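I finally went through the plate cupboard on Thursday, and it took me most of the evening, with a break for toast (you know how these things go). We're two people in this house, and somehow we'd ended up with enough plates to feed a wedding! My friend Kumudini had been telling me for ages to take everything down in one go and only put back what we reach for, so I put the radio on and got started.

The good white ones went back first, then the soup bowls, then that chipped blue thing I can't bring myself to part with. After that I got to the plastic, and that's where I slowed right down. 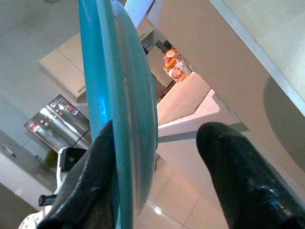

I have such a soft spot for bright colors in a kitchen, and turquoise most of all. Ours has beige cabinets that came with the place, and a bit of something cheerful goes a long way on a gray morning. My grandmother had a whole shelf of melamine in colors like that, and we ate watermelon off it every August, out on the back steps, dripping everywhere.

So the colorful ones stayed, of course they did. I let go of 4 scratched dinner plates and a stack of lids that didn't fit anything we own, and I found up to 75 cents in old pennies at the back of the shelf, which I'm counting as wages. The mugs are next, and I'm a little afraid of the mugs.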